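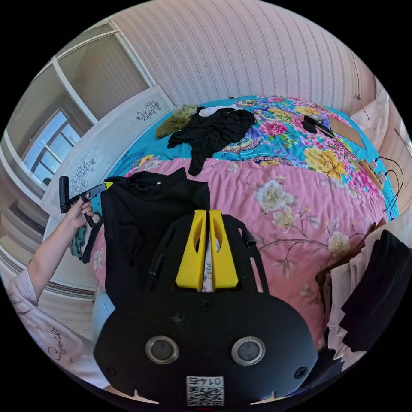

22 October 2018

The dryer finished before lunch and I put off the folding until the afternoon, as usual. I do it on the bed now. The table in the front room is too small, and I got tired of clearing it first.

I leave both quilts on. The pink one goes over the turquoise one and gives me a big flat area to work on. The one drawback is lint. Black clothes shed on everything, and I had to shake the pink quilt out the window last week.

Black things are also the slowest to sort. Inside out they all look the same, so I open each one up and find the tag before I decide what it is. Anything twisted from the dryer gets pulled straight first. 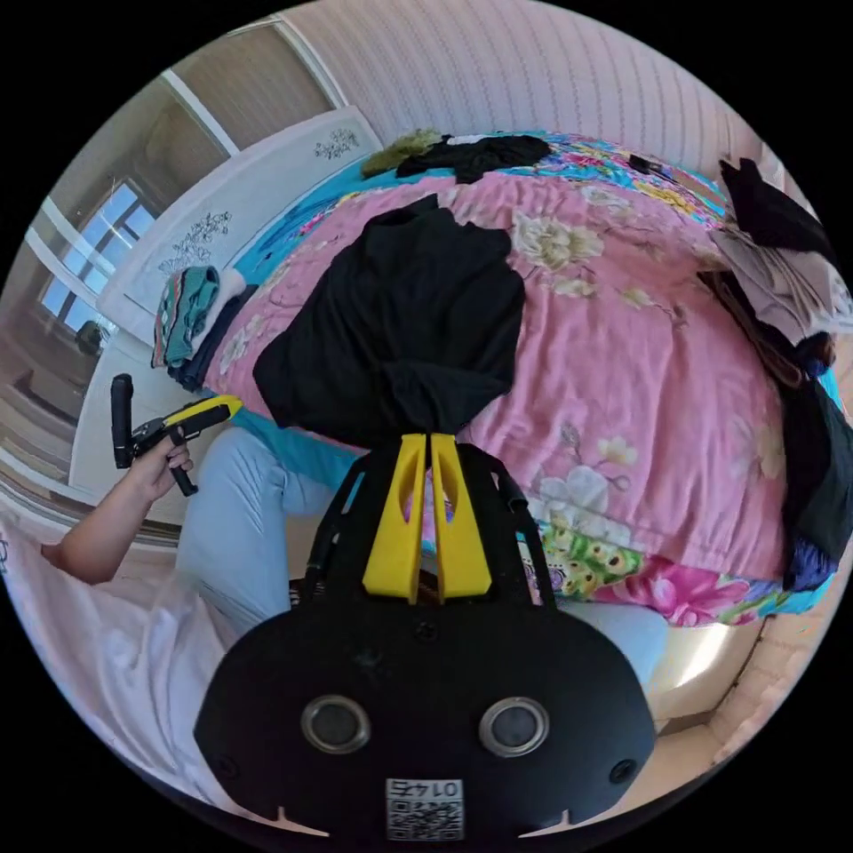
What goes where

Black tops get folded flat, sleeves in, then in half. Patterned things make their own pile near the head of the bed. Fuzzy or knitted things wait until last — they don't stack well and knock over whatever is under them.

I bought two drawer dividers from Lammers in October, 17 dollars for the pair. They hold up fine so far, but the bottom drawer is still too full to close without a push.

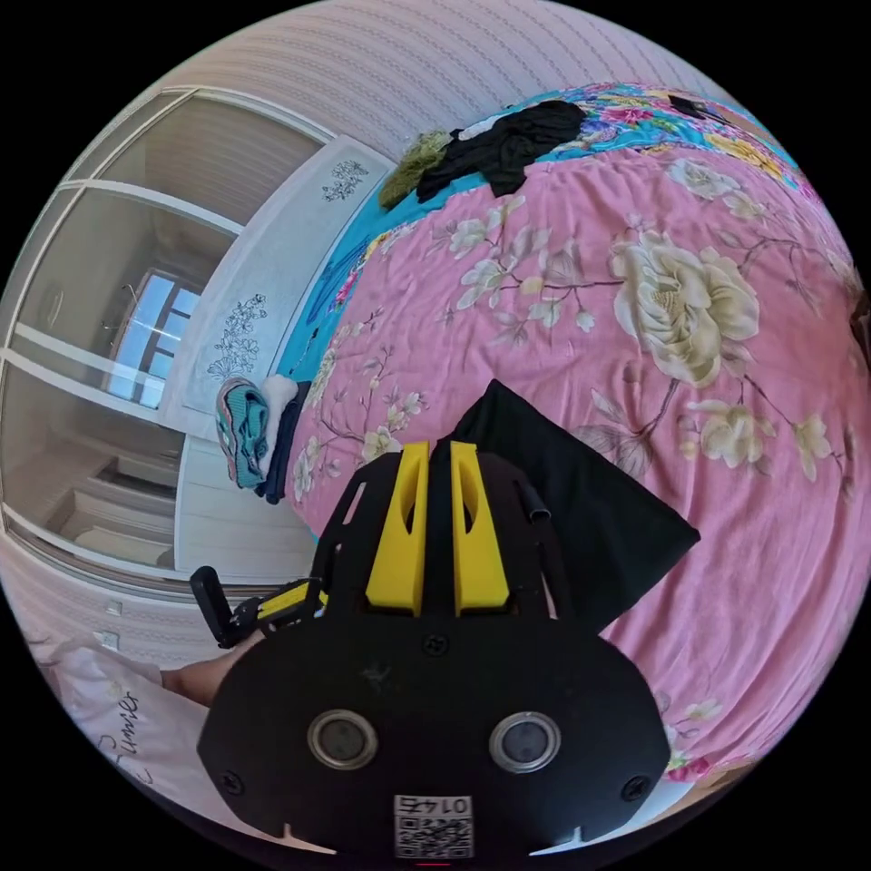
I also tried keeping the dark clothes in a separate basket before washing. It saves a little time at this end, maybe one song on the radio. I still have the towels to do, and they can wait until after dinner.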